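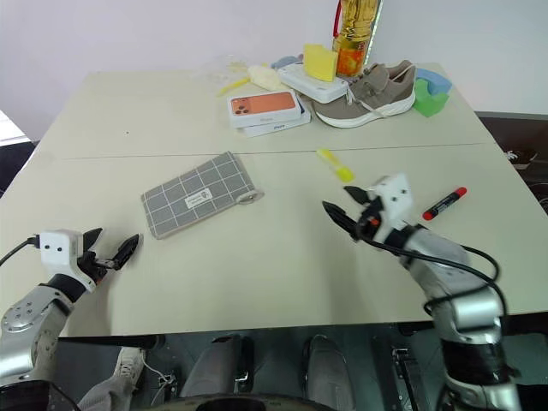

My Workshop Tips for Working Around a Two-Arm Robot

If you've got a pair of arms bolted up at a table and you're using them for tidying and sorting practice, you already know most of the trouble isn't in the software. It's in the cables, the clutter and the person sitting too close. I've been keeping a list on the wall since October, and so many people have asked me for it that I'm finally typing it up. Take what's useful!

Before you power up

Clear your knees first. I mean it. If you sit at the same table the arms work on, push the chair back until you can stand up without leaning over the top. I like to be able to reach the stop button with either hand (mine is on a short lead, stuck down with hook-and-loop tape so it can't wander off behind the monitor).

Follow every cable with your fingers from the gripper back to the base. You're feeling for anything pinched, twisted or hanging where it could snag on the table's edge. A loop that looks fine with the arm folded can go tight as a guitar string at full reach, so move the arm slowly through its whole range by hand or at crawl speed and watch the slack the entire way.

Check that the stands are tight. I put a dab of paint across each bolt head and onto the bracket, and now one look tells me if anything has turned. Cheapest tip on this page.

What goes on the table

Ordinary household stuff is great practice: sponges, pens, a pouch, a shoe, small boxes. But sort it by how it misbehaves before you sort it by anything else.

Soft things are forgiving. Start a new setup on a sponge or a squishy toy and you'll learn a lot about your grip force without hurting anybody's fingers, metal or otherwise.

Bottles with liquid in them go at the back or off the table. Cooking oil is the one I worry about most – it creeps into seams, it makes every object slippery for days, and you do not want it near a connector. If you need a bottle in the set, tape the cap down and stand it in a tray. Better yet, use an empty one and weigh it down with dry rice.

Markers and highlighters: caps on, and pushed until they click. Try a scrap of masking tape around the cap if the gripper likes to grab that end.

Thin plastic bags are sneaky. They slide into joints and get dragged along under things. I weigh mine down or keep them for a session of their own.

Stacks are fine as long as you'd be happy to see them fall. Don't balance anything up high that you'd mind replacing. I use old empty phone boxes, and they've taken some terrible tumbles.

Keep a landing zone

Leave a bare patch in front of the grippers, big enough for both to open and close without touching a thing. Mine is 40 centimeters across and I marked the corners with painter's tape. All the starting poses point into that patch. When something goes wrong and I have to restart, the arms come home to clear table and don't plow into a shoe.

If your table is made from panels pushed together, run your fingernail over the seam. A lip you can hardly feel will stop a pen dead. I shimmed mine with folded card and it's been flat ever since.

While it's running

No hands over the table. None, even for the pen that rolled. Stop, wait for the arms to settle, reach in, get out, say "clear" out loud if there's anybody else in the room. It feels silly for up to a week and then you do it without thinking.

Tie back hair, tuck in drawstrings, take off lanyards. I once leaned in wearing a scarf and I still go a bit cold remembering it.

Run slow for the first 3 passes after any change at all. New gripper fingers, new table height, a cable moved over by an inch – it all counts as a change.

Packing up

Park the arms low, with the fingers open and nothing in them, before you cut the power. Some arms sag when the motors let go, so find out what yours does while you're standing well back.

Wipe the finger pads with a barely damp cloth. Dust and sponge crumbs build up there faster than you'd think, and then you spend a whole evening blaming your settings for a bad grip (ask me how I know).

Last job is the log. Two lines will do: what you changed and what acted strange. I keep mine in a cheap spiral notebook hung from the table leg on a string, with the pen on a string too.

Updated February 1, 2025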